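### Unit 3: Grasp Width and Timing

The planner described in this unit receives two streams: the wrist pose and the width of the gripper opening. Each has its own delay, and both must be measured before training begins.

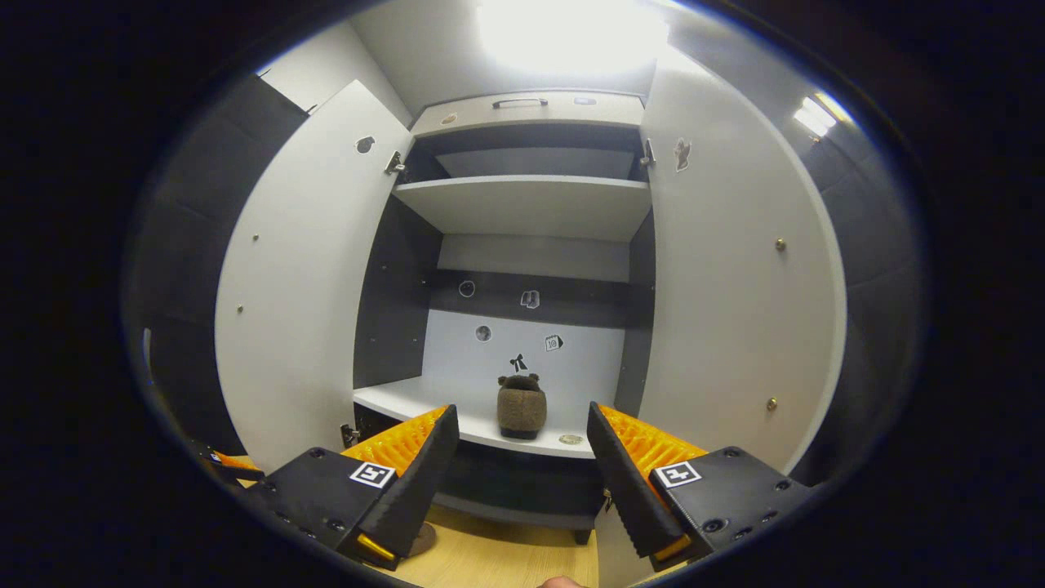

Students shall align the streams to a common clock – the Trosov logger provides one – and submit a plot of the result. Section 11 of the reader covers interpolation. Questions may be directed to Juwita Rahman, Room 322.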